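"The gripper said closed, and it was not closed"

Mareike Nolte keeps the fault book at Hilar, a small company that builds hand-held grippers and the software which reads them. The book is a real one, on paper, with a hard cover. When I visited her at the workshop in Dretusau she had already opened it on the page from June and turned it so that I could read it.

"People expect that I will talk about the robot arm," she said. "The arm was fine. The arm did what it was told. I want to talk about the number it was told."

The number is the opening width of the fingers. A person carries one of Hilar's hand-held tools, picks up everyday things with it, and the tool records how far the fingers are open at each moment. Later, an arm with the same kind of fingers learns from these recordings. If the width in the recording is wrong, the arm learns a wrong grip, and it will repeat this grip with great patience.

In June an arm at Stellitz, the test hall which Hilar shares with two other companies, closed on an orange and did not stop. The skin broke and juice ran into the lower joint. On the next try the arm took hold of the rim of a bowl, and the bowl cracked. A piece of it landed near the foot of a technician who had stepped inside the marked line to wipe the floor.

"She was not hurt," Nolte said. "I say this first to everybody, and then I say that she could have been hurt. Both must be in the report."

Why was she inside the line while the arm had power? Nolte did not want to put this on the technician. The arm had finished its motion and was standing still, and the lamp on the column was green. In the procedure of that time, green meant that a person could enter. The software gave green when the fingers reported that they were closed and the arm was waiting for the next command. It did not ask if the next command was already in the line.

"So we had two faults which had nothing to do with each other," she said. "One was in the width and one was in the lamp. Each of them alone, we would perhaps still have it today."

The lamp was corrected in one afternoon. Now the column shows green only when the drive power is off, and the gate has a switch that cuts the power. The width took much longer.

At first the team looked in the wrong place. They believed that the motor in the arm had too much force, and they reduced the force limit two times. The arm then dropped heavy fruit and still pressed too hard on small fruit. Nolte shows these days in the book without any shame. One entry says only "Less force, same mess."

The correct idea came from comparing the raw values. Each hand tool has a sensor which gives a number for the finger position. With the fingers completely open, a healthy tool gives 981. Tool 34 gave 902. Nobody had seen this, for the software stretched each recording between its own smallest and largest value, and so the curve from tool 34 looked as nice as all the others.

"It was a very polite curve," Nolte said. "I would prefer an ugly one. If it had been ugly, we would have looked at it."

When they opened the tool, they found that a small magnet on the joint had moved in its seat. The glue, delivered by a supplier called Bastos, was not at fault in her opinion. The seat had been cleaned with an oily cloth before gluing, and the instruction did not forbid it. After enough opening and closing the magnet turned a little and stayed there. From this moment the tool believed that its fingers were more closed than they were. The stretching in the software hid the error at the open end and made it worse in the middle, where the fingers hold a piece of fruit.

I asked how many recordings were spoiled. She answered that they removed all sessions made with tool 34 in the seven weeks before the accident, also those which were probably good. This was not a popular decision. Some of them had been made in private homes, on beds and kitchen tables, and the people had to be asked if they would do it again.

"Some said yes, some said no. I understand the no. You have somebody in your room for half a day with a plastic basket and they write to you later that it was for nothing."

The repeat sessions are running now, with a new routine. Before each recording the person opens the tool completely and the software compares the raw value with the value from the workshop. If the difference is more than 7, the recording does not start. There is no button to skip this. In the first version there was one, Nolte told me, and it was used on the first day.

The software no longer stretches anything. A tool that reads low will look low on the screen. The seat of the magnet has also got a small edge, so that the magnet cannot turn even when the glue lets go. And the instruction for cleaning, which was one line, is now a full page with a drawing.

Is she satisfied? She thought about it for some time. The check at full opening finds a magnet that has moved before the session, she said, but it does not find one that moves in the middle of it. For this they would have to check again at the end, and compare. The change is written and is waiting for a test. Until then, she looks at the last minute of every session herself, in the evening, with a cup of tea, and she would be glad to have this hour back.

Before I left, I wanted to know what she would tell a smaller team which is building its first tool of this type. She did not like the question very much, because she does not want to be a teacher. Then she gave an answer anyway.

"Keep the raw number. Put it on the screen in large letters, even if the customer finds it not beautiful. And the lamp must be connected to the power and to nothing else."

She closed the book, then opened it again to write down the reading of a tool that had just come back from repair. It was 981.
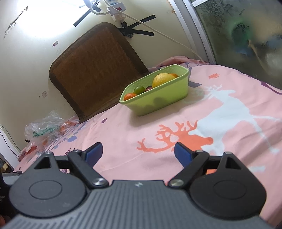 Fruit in a green basket, with the hand-held gripper open in front of it.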